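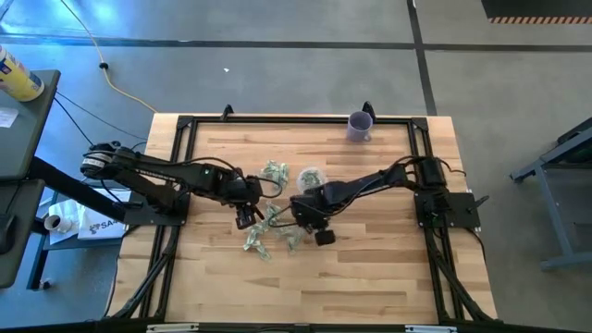

4. Recording a task by remote control

This section covers recording with both arms of the Brellelo bench cell. The practice task is to pick up small pale green pieces from the table and put them in a clear plastic cup. Finish the joint check in section 3 first.

4.1 Before you start

CAUTION: Keep hands and head out of the cell while the arms are powered. The follower arms copy the hand controllers without delay and do not stop for obstacles.

1. Check that both mounting plates are bolted down tight.
2. Check that the cables on each arm can move freely over the joints.
3. Stand the clear cup where the right gripper can reach it. Spread the pieces on the wood between the two arms.
4. Place the operator's chair 700 mm from the front rail.
5. Hold both hand controllers in the rest position, then press ENABLE.

Note: Other objects, such as a mug, may stay on the table if they will be there when the robot works by itself. Do not add or remove them part way through a set.

4.2 Checking the wrist view

1. Open the Wrist tab in Platinholm.
2. Move the arm until the pieces show beyond the fingertips.
3. Open the gripper. Both fingertips must be in view, with bare wood between them. 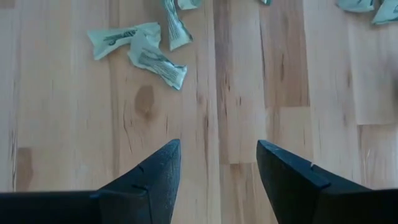 Photo: Neville Hulme, Brellelo

4. If either fingertip is missing, loosen the camera screw, turn the camera and tighten again.

Print on the wrappers does not need to be sharp. The outline of each piece does.

4.3 Recording

1. Press RECORD and wait for the tone.
2. Lower the open gripper over one piece and squeeze the trigger slowly.
3. Lift clear of the other pieces before moving sideways.
4. Release over the cup.
5. Go back to the rest position and press STOP.
6. Repeat until you have 25 recordings. Move the pieces to new places every four recordings.

CAUTION: Press DISABLE before reaching in to move anything.

Note: If you drop a piece, pick it up again with the gripper and carry on. Delete the recording only if the arms touch each other or the cup falls over.

Saved recordings are listed under Sets. To rename or copy a set, see section 5.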